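Drive repair quote – is "full load test" worth paying extra for?
Forum: Maintenance and Spares > Drives and Motion Control

millhand_pete
Posts: 214
16 April 2023

We run an old Solanki spindle drive on a slitter and it has started tripping on overcurrent at ramp-up. Sent it to Teltari for assessment. The quote came back with two lines: repair to working order, and then "repair with full load test and extended cover", which puts the price up by nearly half. When I rang to ask what the load test consists of I was told it is "a comprehensive process". I asked what load, for how long, and whether I'd get a printout. The lad said he'd find out. He hasn't.

Has anyone paid for the upper line and got something they could hold in their hand at the end of it?

borrowdale
Posts: 1187

No. I've used three repairers over the years and every one of them says fully load tested. One of them returned a drive to us with the transit screws still holding the fan. You can't load test a drive with the fan screwed solid, or not for long.

Ask for the test sheet before you agree to anything. If it hasn't got a current figure and a time on it then it's a sticker.

santosh_d
Posts: 96

I think that's a bit unfair. I worked on the bench at a repair firm (not Teltari) for 11 years and we did load test, every unit, on a motor coupled to a second motor acting as a brake. Most customers never asked for the sheet so we never sent it. It was in the job folder if they wanted it.

The extra money I would question is the "extended cover". Read what it excludes.

borrowdale
Posts: 1187

So the work was done but only those who asked could prove it. I don't see how that helps Pete, who has asked.

millhand_pete
Posts: 214

Cover excludes "environmental contamination". It's a slitter. There is paper dust in everything including my sandwiches.

Kettering Ken
Posts: 540

Then don't pay for the cover. Any board coming out of your place will have dust on it and that's the claim gone.

Before spending a penny, have you checked the motor and the cable? Overcurrent at ramp-up isn't always the drive. Megger the motor with the drive disconnected. We sent a perfectly good Codari drive away twice before somebody lifted the lid on the terminal box and found a phase chafed through where it came past the gland. Both times it came back with a repair report, too. I'd love to know what they repaired.

santosh_d
Posts: 96

Probably changed the capacitors and charged for a full overhaul. I won't defend that one.

Agree on the megger. At 1000 volts if the motor insulation is rated for it, and take the drive off first or you really will need Teltari.

millhand_pete
Posts: 214

Motor reads fine, cable reads fine, I did both before it left. Swapped the ramp time out to 9 seconds as well and it still tripped. It's the drive.

vee_belt
Posts: 33

Has nobody suggested exchange? Vestum do reconditioned units off the shelf and you send yours back afterwards. We had one in and running over a lunch break. Parameters were a pain to load but that was our fault for not having them written down.

borrowdale
Posts: 1187

Reconditioned by whom, and tested how? You've swapped one unanswered question for another, and you no longer own the drive whose history you know.

vee_belt
Posts: 33

It's been running since August, so I'm not losing sleep.

Kettering Ken
Posts: 540

Fair enough, but one drive that works isn't evidence of much. I've had new ones out of the box last longer than that and then go bang.

Pete, if you do go for exchange, check the revision letter on the plate. The older Solanki ones take a different encoder card and the connector looks the same – it'll push home and do nothing.

millhand_pete
Posts: 214

Didn't know that about the card, thank you. Mine is the older one.

Teltari rang back. The load test is 2 hours at rated current on a dyno and yes, I can have the sheet, but only with the upper option. On the lower one it gets "a functional check". So I've told them I want the test and the sheet without the cover, and they're asking a manager.

santosh_d
Posts: 96

That's a decent test if they do it. Ask for heatsink temperature at start and finish as well. If the manager says no I'd go elsewhere.

Santosh Dubey

borrowdale
Posts: 1187

If they do it. I'll believe the sheet when Pete posts it.

vee_belt
Posts: 33

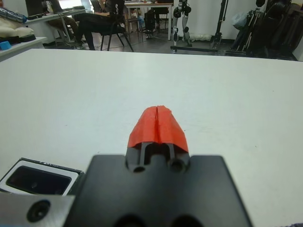
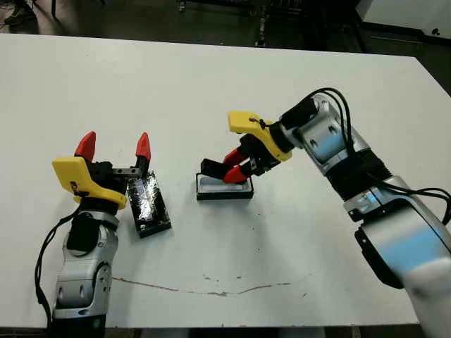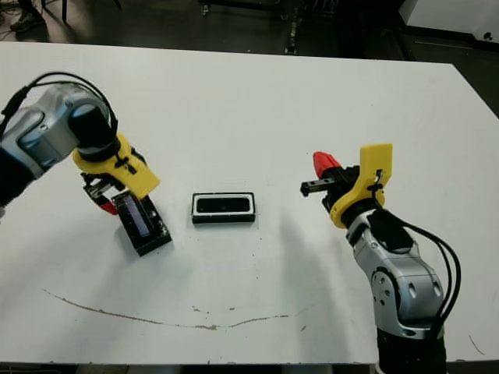
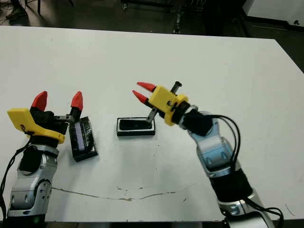 White table, robot grippers

Kettering Ken
Posts: 540

Pete, what did they say about carriage? Teltari used to add it both ways and not mention it until the invoice.

millhand_pete
Posts: 214

It's on the quote, return only. I'll put the sheet up when I get it, assuming there is one.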